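26 August 2021
Bench notes, p. 523. P. Besson

Wire sorting again. Started late, Gregor had the key to the store cupboard and was over at Moser picking up the connectors, so no labels til after lunch. Went ahead without.

Aim for the week: get the hookup wire offcuts out of the Skorton bin and into something a person can use. Longer than 48 mm keep, shorter goes in the scrap tin for copper. Colours get split after that. Horacio wants gauge split as well but I'm not doing gauge until the colours are done, half of it is unmarked and the strippers disagree with the caliper anyhow.

Trays: white, teal, orange. Colours of the trays have NOTHING to do with the colours of the wire. Pirmin put red in the orange one on the last lot because it was closest, fair enough, but write it on tape please. For now:
white = black wire
teal = green wire
orange = red, plus odds and ends

Tangle goes down in front of the teal. Tried it behind the trays in March and you end up reaching over everything with your sleeve in it.

Tablecloth: the leafy one with the orange flowers. Red shows up fine against it. Green is harder than I figured, the leaves are grey but greeny grey and short bits vanish into the print. Black no trouble. If Elfriede still has the plain one at home I'd like to try that next.

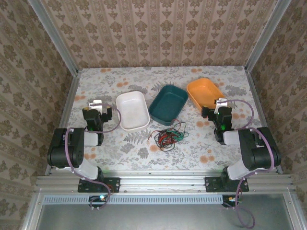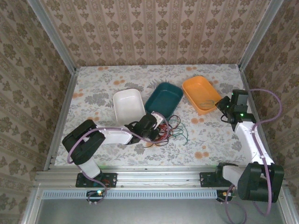
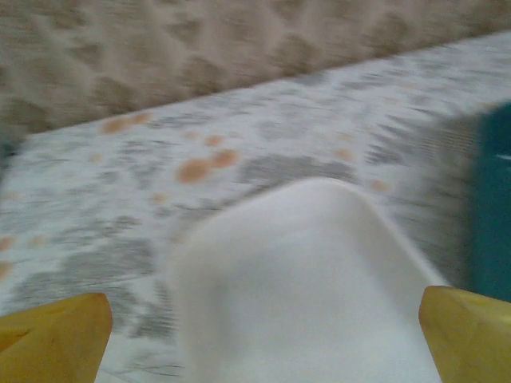
P. Besson

Still to fix from the photos. Trays are all on different angles, and in the second one there's a thin loop sitting in the orange tray down near the corner. See-through stuff. Not ours as far as I can tell, or not hookup wire anyway. Goes to odds and ends for now, ask Horacio. Red, black and green all still in the one heap in both tray shots.

White cloth: keep it for wiping down, don't use it to pick up wire. Strands catch in the weave and then you get them in the next tray you wipe. Had to throw one out in March over that. Shake it outside, not over the sink.

Untangling, what works for me:
- find the loosest loop and lift, don't pull an end
- green first, it's the stiffest in this batch
- anything kinked hard, just cut at the kink and measure both peices
- if you've been at the same knot for 3 minutes, put it down and take a different side

Horacio says to roll the whole bundle between your palms before you start. Tried it. Worse.

Supplies: nearly out of the narrow masking tape. Lonever tape is cheaper but leaves gum on the trays, you need metho to get it off and it dulls the white one. Would sooner pay for the Zonus. Also 4 more lids for the jars, the old ones are cracked round the rim.

The tablecloth wants ironing or at least weighting at the edges. A shallow tray catches on any ruck in it and then you've slid the whole lot sideways. Clips? Gregor has bulldog clips somewhere, check they fit over the edge.

To do
labels on trays, tape, black marker
ask Elfriede re plain cloth
scrap tin is full, weigh it befor it goes
Pirmin to take over the red pile tomorrow morning, strippers are in the second drawer

Back to top | Bench notebook, shared copy | Questions to Gregor Laing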